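Newsroom Contributors: Common Questions

Who decides which commentators Flandham puts on air?
Yanti Lubis, the politics editor, signs off on every booking.

Can a former campaign aide be hired?
Yes, after 10 months away from paid campaign work.
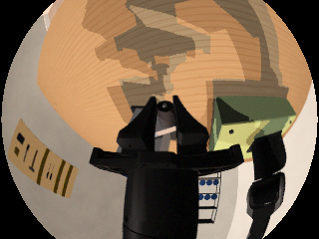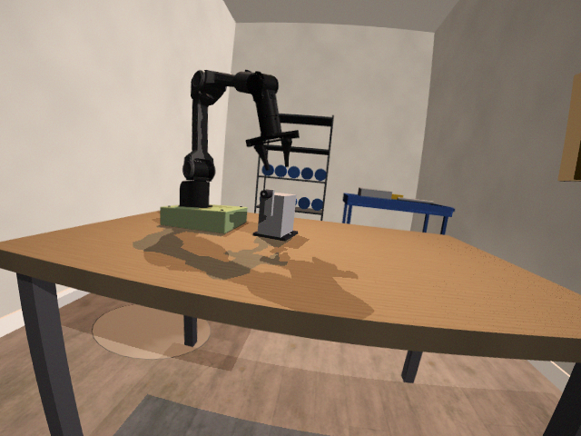 Wooden tabletop, two views

Are contributor contracts public?
No. Names are posted each January.

How do I complain about a guest?
Write to Yusri Simanjuntak at the standards desk, extension 138.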